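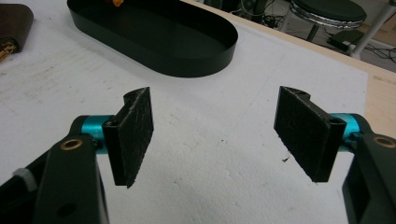 Nemcombe, January

Moving this over from the Plernov list, where I was told it was off topic. The message I'm answering is quoted first so you know what I'm grumbling about.

Floarea Moldovan wrote:

> I keep seeing the clips of folding and dishwashing and I would like
> one person on this list to tell me plainly whether a machine can
> clear a workbench yet. Not a clean one in a video. Mine. It has
> screws, string, a cup full of pens and a tray I have been meaning
> to sort since we moved. If the answer is no I will stop asking and
> hire my nephew.
>
> Also does anyone still have the Petwood hinge drawings?

Floarea, hire the nephew.

The longer answer is that it depends on which part of the bench you mean. Big, stiff, light things on a flat surface are in decent shape. Put a tray on a table and a machine can be taught to find it and shove it somewhere else, and if you're not fussy about where, it will look very clever. I have watched one at the Pîrvu shop do that 20 times in a row while I ate a sandwich.

Then somebody asked it for the cup. A cup of odds and ends is a nasty thing to move. The weight is all at the top, the stuff in it sticks out in every direction, and if you squeeze from the wrong side the whole lot goes over. You and I grab it without looking. The machine had a long think, went in from the left, backed out, went in from the left again, and then tried to pick up the tray with the cup in it. I thought that was a pretty good idea. It wasn't what was asked.

The fingers are a bigger part of this than people think. Everyone argues about the software, and meanwhile half the trouble is what you put on the ends. Hard tips slip. Soft rubber grips nicely and then won't let go of anything light. Fuzzy pads are kind to the thing you're holding, but they fray along the edges, and mine at least collect every crumb in the county. I've been through almost every material in the sewing drawer and my wife has started counting what's left.

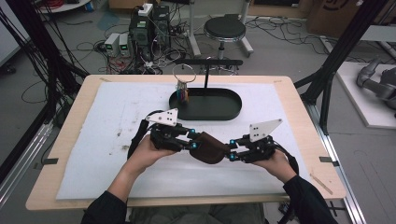 The way most people teach these things now is to do the chore themselves, with a gripper in their own hands, over and over, and let the machine study the recordings. It works better than I expected. It also means that to get a robot to tidy a table, a grown adult has to tidy that table a couple of hundred times first. My own count for "put the small thing in the tray" stands at 205. I kept 201 of them. The other four involve the dog. At no point has my table been tidier than when I was teaching something else to tidy it, and the floor behind it has never been worse.

So on the household side I'd say this: wiping, pushing, picking up one thing you've shown it before, yes, slowly. Sorting a tray of mixed junk, with string in it, no. String is hopeless. Wire is string with opinions. Anyone who tells you their arm does cables should be asked to bring it over to your house and do yours.

Shop floor is a little different. If you can afford to make the world boring (same tray, same spot, same part facing the same way) you can get real work out of an arm, and people have for decades. The Pîrvu people have 2 of them loading blanks and they're fine. But they had to hire someone to keep the world boring, and I'm told she's very busy.

I'd ask again in a couple of years. I'd also sort the tray.

No on the hinge drawings, sorry. Try the old folder, the one with the misspelled name.

List home | Threads | Previous | Next | Search | Join

Comments

gluepot: "Wire is string with opinions" is going up over my bench. Still, I think you're too hard on cables. Stiff ones with a plug on the end aren't that bad if both ends are clipped down first.

dmr_nemcombe: Who clips them down?

gluepot: Well, me.

Floarea Moldovan: Nephew wants more than I expected. What does an arm cost?

tess: I have the Petwood drawings but only the left hinge. Will send tonight.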